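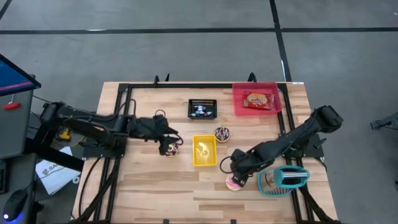

连锁烘焙店Prondora称新品减糖16%，对比的是哪一款旧产品尚无说法

本报讯 连锁烘焙企业Prondora于2021年5月宣布，旗下名为Grerkis的“轻甜”系列将进入Zurka市全部九家门店，产品包括甜甜圈、夹心面包和几种小蛋糕。公司在新闻稿里说，新系列“平均减糖16%”，口味“几乎没有变化”，并称这是企业成立以来对配方所做的最大一次调整。

新闻稿印得很漂亮，可以核对的内容却不多。记者通读全文，没有找到减糖前后的含糖量数字，也没有找到检测报告的编号。“平均”是按品种平均，还是按销量平均，文中没有交代。两种算法得出的结果可能差得很远：如果卖得最好的巧克力甜甜圈只减了一点点，而少有人买的全麦小面包减了很多，按品种平均照样可以很好看。

记者就此向Prondora发去书面提问，要求提供每个品种调整前后每100克的含糖量。公司回复说，配方属于商业秘密，暂不公开，但“消费者可以放心”。含糖量和配方是两码事，不少同行把前者直接印在包装上，并没有因此泄露什么秘密。记者再次追问，截至发稿没有收到新的答复。

另一个问题是比较的对象。新闻稿附注中有一行小字，写明减糖幅度是“与同类传统产品相比”。所谓传统产品，可以是Prondora自己去年卖的那一款，也可以是别家的某一款，甚至可以是一份只存在于实验厨房里的标准配方。如果拿一个本来就特别甜的产品来垫底，减16%并不难。

负责此次推广的公司品牌主管Tegwen Hughes在电话里表示，比较对象是“行业内普遍认可的水平”。至于由谁认可、水平是多少，她说需要向研发部门了解。她还提醒记者，顾客的反应才是最重要的。

顾客的反应也确实是新闻稿着墨最多的部分。Prondora委托咨询公司Eklund做了一次试吃调查，共发出问卷1598份，其中1485份的填写者选择了“满意”或“非常满意”。公司据此称新系列获得“压倒性的支持”。

单看这组数字，的确没有什么可挑剔的，问题出在问卷上。记者拿到一份空白问卷，关于口味的题目只有一道，选项依次为“非常满意”“满意”“尚可”和“需要再次品尝”，没有“不满意”。问卷在门店收银台旁发放，交回的人可以领一张饮料券。愿意排队买甜甜圈、又愿意为一杯饮料填表的人，本来就很难说是随机抽取的市民。

Eklund方面回应称，问卷的题目由委托方提供，该公司只负责发放、回收和录入，没有参与设计，也没有对产品的含糖量作过任何判断。这个说法与新闻稿中“经Eklund独立验证”的表述有明显出入。Prondora对此解释说，“独立验证”指的是统计过程。

价格方面，新系列每件比旧款略贵。公司的理由是原料成本上升，但没有说明是哪一种原料。糖用得少了，总成本反而高了，这在烘焙业并非不可能，替代甜味的配料有时确实更贵，为保持口感也可能要多加奶油或坚果。只是如果多加了奶油，整件产品的热量未必会跟着糖一起下降，而新闻稿从头到尾没有提到热量。

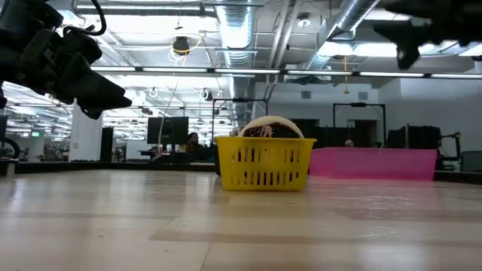
减糖16%是否意味着一个甜甜圈的热量也少了16%？

两者不能这样换算。糖只是热量来源之一，油脂和面粉同样提供热量，油炸类产品尤其如此。没有完整的营养成分表，谁也算不出热量变了多少。

份量也值得留意。记者在市中心门店看到，新旧两款的价签上都没有标注净重，店员说总部没有下发过这方面的资料。如果新款做得小一点，单件含糖量自然会少一点，这与配方是否改良没有关系。Prondora否认缩小了产品，称外形尺寸“保持一致”，但没有回答重量是否一致。一个面团打得更蓬松的甜甜圈，大小完全可以和原来一样。

在门口接受采访的几位顾客看法不一。一位带着孩子的母亲说，她是看到“轻甜”两个字才进来的，原本打算买一个，后来买了一盒。一位常来买早餐的男士说，他尝不出差别，也不太相信有差别，“糖霜还是那么厚”。还有一位老年顾客表示，医生让她少吃甜食，她以为这个系列是专门给她这样的人吃的。

最后这种理解恐怕最需要澄清。Prondora从未宣称该系列适合需要控制血糖的人群，但门店海报上用的是绿色叶片图案和“给身体松绑”的字样，旁边没有任何提示。记者问公司是否考虑在海报上补充说明，得到的答复是“会把意见转达给设计团队”。

类似的宣传过去在本市也出现过。几家饮料店曾先后推出“低负担”系列，热闹了一阵，后来名称悄悄从菜单上消失，含糖量究竟降没降，始终没有公布过。Prondora如果确实改了配方，要把自己和这些先例区分开来并不费事：公开一张表，列明每个品种的净重、含糖量和热量，新旧各一栏。

公司目前的说法是，详细的营养资料“预计6月”在官网上线。Hughes没有给出具体日期，也没有确认资料中会不会包含旧款产品的数据。缺了旧款那一栏，16%这个数字仍然无从核对。

在此之前，Grerkis系列将照常销售，海报也不会撤下。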